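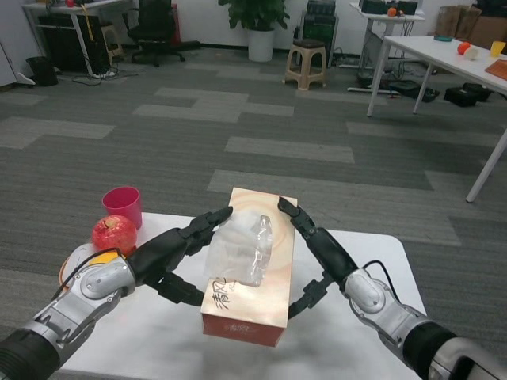
Figure 4.1. A long tissue carton on a white table, with clear film over the dispensing opening.

Cadthorpe College of Applied Design
PKG 136: Cartons and Paper Packaging
Unit 4 Handout: Openings, Closures and the Life of a Carton in Use

Reading for this unit: course reader, Chapter 8. Bring a flattened carton of your own choosing to the studio session. Food cartons must be clean.

4.1 Scope

Units 1 through 3 treated the carton as a container to be made, filled, stacked and shipped. Unit 4 considers the carton after purchase. The central question is how a person gets at the contents, and how the package behaves between the first opening and the last use. The unit covers folding cartons only. Rigid boxes and corrugated cases are taken up in Unit 6.

4.2 Terms

Board: a paper-based sheet heavy enough to hold a fold and stand as a wall. The point at which paper becomes board differs from one trade to another, and students should follow the usage given in the reader.

Blank: the flat, cut and creased piece of board from which one carton is folded.

Crease: a line pressed into the board so that it will fold in a chosen place. A crease is not cut through.

Perforation: a line of short cuts separated by uncut bridges, or ties. The ratio of cut to tie governs how much force is needed to tear the line.

Tear panel: an area of the blank bounded by a perforation and intended to be removed by the user.

Dispensing opening: an opening through which contents are withdrawn a little at a time while the carton remains otherwise closed.

Aperture film: a thin sheet of plastic fixed behind or across a dispensing opening, commonly with a slit.

4.3 Single-use and repeated-use openings

A single-use opening is meant to be opened once, after which the package has done its work. The end flap of a small carton holding one light bulb is typical. Some damage to the board is acceptable in such a case, provided the contents come out whole.

A repeated-use opening must work as well on the last day as on the first. Cereal cartons, laundry powder cartons and facial tissue cartons belong to this group, but they make different demands. The cereal carton must close again. The powder carton must pour and then stop pouring. The tissue carton is ordinarily left open for its whole life and must hold back everything except the next sheet.

Students often begin by drawing the opening and then fit the carton to it. The course asks for the reverse order. Establish the contents, the quantity taken each time and the place where the carton will stand, and draw the opening last.

4.4 Paper against film

Facial tissue is commonly interfolded, so that each sheet pulls up part of the next. The following sheet then has to be held in place until it is wanted. A film with a slit does this well: it grips lightly and gives way easily. An opening cut in bare board is stiffer, and its edge may tear soft paper.

Film has costs of its own. It must be glued in a separate operation, and a carton with film attached may need to be separated before recycling, depending on local rules. Several of the studio exercises in this unit ask for a paper-only opening that performs acceptably beside a filmed one. There is no single correct solution. Shaped board tongues, curved slots and narrow ovals have all been submitted in earlier terms with fair results.

4.5 Case study: the Sellell carton

The Sellell household line was redrawn by the Clukance studio after complaints from shops that tear panels were opening in transit. The original perforation had long cuts and very short ties, and it ran parallel to the grain of the board. Cartons at the bottom of a stack flexed under load, and the ties gave way one after another.

Two remedies were tried. The first lengthened the ties along the whole line. Transit failures fell, but users then tore the top panel beyond the perforation. The second kept the easier cut along most of the line and placed longer ties only at the two ends, with a small thumb notch at the middle where tearing was meant to begin. This version was adopted. Of the 101 cartons in the final trial, almost 70 opened cleanly on the first pull, and the studio judged the remainder acceptable with a second pull.

Points for discussion: whether a second pull should count as a failure; what the trial leaves out by using only new, dry cartons; and how the notch affects the printed top.

4.6 Surface design and the opening

The top panel of a tissue carton is usually the face seen most, and it has a hole in it. Patterns that repeat or fade toward the center tend to survive the opening. A pattern with one strong central motif does not, unless the motif is printed on the tear panel and meant to be lost. Lettering should be kept clear of the perforation by at least the margin given in the reader.

The Wannasri sample set, held in the materials room, contains cartons sorted by opening type. It may be consulted during open hours until 5 p.m. Samples may not be torn, refolded or removed.

4.7 Studio assignment

Design and construct one repeated-use opening in a folding carton. The contents may be sheets, pieces or powder — liquids are excluded. Submit the following:

The blank, drawn flat at full size, with creases and perforations marked in the standard line styles.
Two assembled cartons, one unopened and one opened.
A written statement of one page describing the contents, the user and the intended place of use.

Work is due at the last studio session in May. Late work is accepted only by prior arrangement with the department office. Marks are given for function first, then for accuracy of construction, then for surface design.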